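Home > Furniture > Chairs and recliners
Thread: Laing recliner, squeak on the way up

fkerr80
Bought a Laing two-seater recliner in November. Lovely thing, except it squeaks each time the footrest comes up. It cost over 400 quid so I expected silence, or at least a nicer squeak. Shop says "it will bed in". Has anyone's?

Shona Ogilvie
Mine bedded in after 7 weeks. By which I mean I went slightly deaf to it. Check the bolts under the arms before you do anything else.

jardine_r
Disagree with Shona. Bolts give you a clunk. A squeak is the pivot, and it wants a dab of dry lubricant. I did our Trivine with it and haven't heard a peep.

I'm re-staining the feet on the old Ceven this month as well, so the table has been out of bounds for meals.

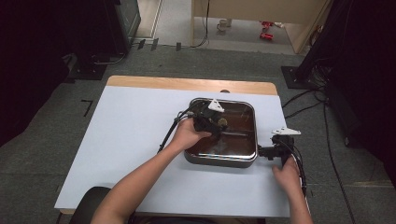 Brown stuff in the tray, table this afternoon

Anyway, dry lubricant, and put an old sheet down first.

Leckie
Don't touch it with anything! It's under guarantee. Zurnham refused my claim over a bit of spray on the hinge. Make them send someone.

jardine_r
You'll be waiting till spring, Leckie.

Leckie
I did wait till spring. Got a new mechanism out of it though.

fkerr80
Update: two bolts loose on the left side. Tightened both. Squeak is still there but it has dropped a note.

Shona Ogilvie
So I was half right. I'll take that.

jardine_r
Pivot.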